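4. Setting up the watering timer

Read this section before you connect the Zirgate two-zone timer to your outside tap. It covers fitting the timer, setting the clock and running the first programme. Laying the drip line is covered in section 3 and should be finished first.

You will need:
The timer and its two hose connectors
The inlet filter (in the small bag with the rubber washers)
Two AA alkaline batteries
A watering can or bucket
A soft cloth

Caution: Use the timer with cold mains water or a water butt pump only. Do not connect it to a hot supply. Do not run liquid feed through it.

4.1 Fitting the batteries

1. Turn the timer over and slide the battery cover down.
2. Fit two new AA batteries, matching the plus and minus signs.
3. Wait for the display to show 12:00 and stop flashing.
4. Press the cover back until it clicks. The grey seal must lie flat all the way round.

Do not use rechargeable batteries. Their voltage is slightly lower and the valve may open but fail to close.

4.2 Connecting to the tap

1. Run the tap for a minute to clear any grit, then turn it off.
2. Push the inlet filter into the threaded collar, domed side up.
3. Screw the collar on to the tap by hand. Do not use a wrench or pliers.
4. Fit a hose connector to each outlet. Zone A is on the left and zone B is on the right.
5. Turn the tap on slowly and check the collar for drips. If it drips, turn off the tap, refit the washer and try again.

Note: The timer must hang upright. If your tap leans forward, use the Flovwood angled adaptor, sold separately.

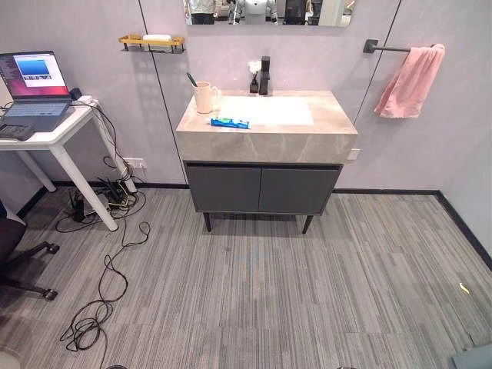 Once the timer is on the tap, test each zone by hand before you set a programme. Hold the A button for three seconds and watch the far end of the drip line, where water should appear at every emitter. Do the same for B. If one zone gives nothing, take out the inlet filter and look for grit in the mesh. Rinse it over an indoor basin under a gentle flow; with a tall single-lever tap and a shallow white sink set into the counter, like the one here, lift the lever only a little and put the plug in so that the filter can't be washed away. Don't brush the mesh, as it tears easily. Refit the filter domed side up and test again.

4.3 Setting the clock

1. Press MENU once. The hours will flash.
2. Use the arrow buttons to set the hour, then press OK.
3. Set the minutes in the same way.
4. Set the day. If today is Monday, choose 1.
5. Press OK to finish. The display returns to the main screen after 11 seconds.

The clock does not change itself in spring or autumn. You can leave it as it is if the hour makes no difference to your watering.

4.4 Setting a programme

Each zone has its own programme. Set zone A first and copy it to zone B if both beds need the same amount.

1. Press MENU twice, then choose A or B.
2. Set the start time. Early morning is best for most beds.
3. Set the run time in seconds. The factory setting is 300, which suits an established border with drip line. For newly planted shrubs, or pots in full sun, use 900.
4. Choose the days. A filled square means the zone will run on that day.
5. Press OK. A small tap symbol appears beside the zone letter.

Note: The two zones will not run together. If their times overlap, zone B waits until zone A has finished – nothing is skipped.

Clay soils take water slowly. If you see puddles, halve the run time and add a second start later in the day.

4.5 Using the rain pause

Press the cloud button once to pause both zones for a day, twice for two days, and so on up to a week. The programme starts again by itself. To cancel a pause, hold the cloud button until the symbol goes out.

If you have the Xiong soil probe, push it into the bed at root depth, away from any emitter. Pair it by holding PROBE until the light turns green. Model 733 probes need their own battery and will not pair without it.

4.6 Taking the timer in for winter

Frost will split the valve body. From September onwards, keep an eye on the forecast and bring the timer in before the first frost.

1. Turn off the tap.
2. Open each zone by hand to let the pressure out.
3. Unscrew the timer and tip out the water.
4. Remove the batteries and dry the collar with the cloth.
5. Store the timer indoors with the filter out.

The drip line can stay in the ground, but take off the end caps so that it drains. For the Cimden raised bed kit, see section 6.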